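Sorting at the table: speaker notes
Uriel Rivadeneira, Clolel staff training, afternoon session

Slot is 45 minutes. Talk for the first half, then tables.

Start with the break room at Clukgate. One big bin by the door, everything went in it. Bottles with caps on, cans, snack wrappers, all together. Cleaning staff had to pick it apart at the end of the shift, and in December they stopped doing it.

What we changed: sorting moved to the table where people eat. Small containers, emptied into the big bins twice a day. Took around 6 weeks before people did it without being asked.

Pause. Ask who sorts at home and where they do it.

Next point is container choice. Paper cups are fine for a trial. They cost next to nothing and you can move them. Pick two colors that look different from across the room. Leave space between them so people don't drop things in the wrong one.

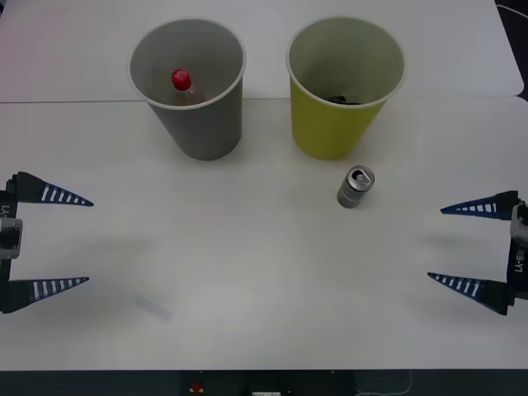 Cans get missed the most. People finish one, put it down and walk off. At Fuentealba they added a third container for cans only. Plunik has people carry cans straight to the bin. Both work. Pick one and put it on the sign.

Caps: check local rules before you print anything. Some haulers want them on, some want them off.

Hand out the sheet (9 items, 2 columns). Give the tables ten minutes, then go over the ones they disagreed on. The coated wrapper always comes up.

Questions. Leave the sign-up list by the door.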